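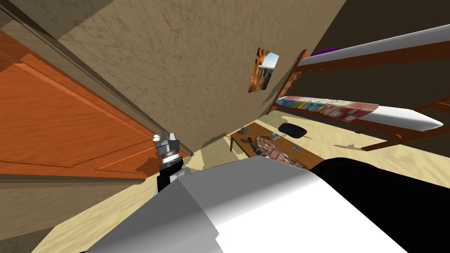 Figure 1. Simulated bedroom used in the open day demonstration, viewed past the two arms toward the table and the bunk bed.

4. Public Demonstration

4.1 Setting and procedure

The simulator described in Section 3 was shown to outside visitors for the first time at the Hustanex open day on July 11, 2020. The event gave us a chance to observe how people with no training in robotics read the state of a two-arm system from its rendered views alone. A total of 174 visitors passed through the demonstration room, in groups of up to 10. Each group received a short introduction, watched one prepared session, and was then invited to put questions to the operator.

The bedroom in Figure 1 was selected from the Sunico scene set after a trial in May. It offers surfaces at several heights, including a low table and the two levels of the bunk bed, and it holds enough small items to make the choice of a target a real question. Visitors were asked to name the object they would send the gripper to first. Many chose the small cup on the table. Others preferred the row of colorful items on the lower bunk, which they took to be books, and the operator used this answer to introduce the subject of reach.

Views were displayed on a wall screen without correction for the tilt of the camera. We had considered leveling them for the public, but the Unov controller receives the same uncorrected views, and a leveled display would have given visitors an easier problem than the one the controller has to solve.

4.2 Reading the gripper state
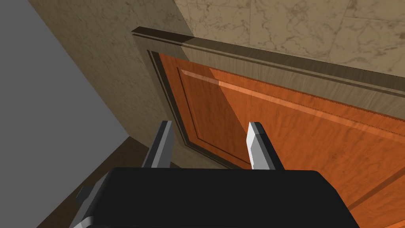

The second part of the session dealt with whether a person can judge from a single view if the gripper is holding something. This judgment matters to the Sin module, which must decide whether to begin a grasp or continue to a placement. The operator paused the simulation and asked each group for a verdict before any state values were displayed. With the fingers in front of the orange door, the gap between them is open to view and no object is held, yet several visitors hesitated over this pause. They pointed to the shadow that crosses the door and asked if it could be hiding a thin item. Similar doubts were recorded at other pauses where a shadow edge passed near the fingers — a condition that our training views, nearly 2000 in number, had not covered well.

Visitors also asked why the wood grain and the wall texture were rendered in such detail when the task concerned the gripper. The operator replied that a plain background would make the outline of the fingers too easy to find. We have kept the textures unchanged in the experiments reported in Section 5, and have added shadow direction to the list of varied parameters.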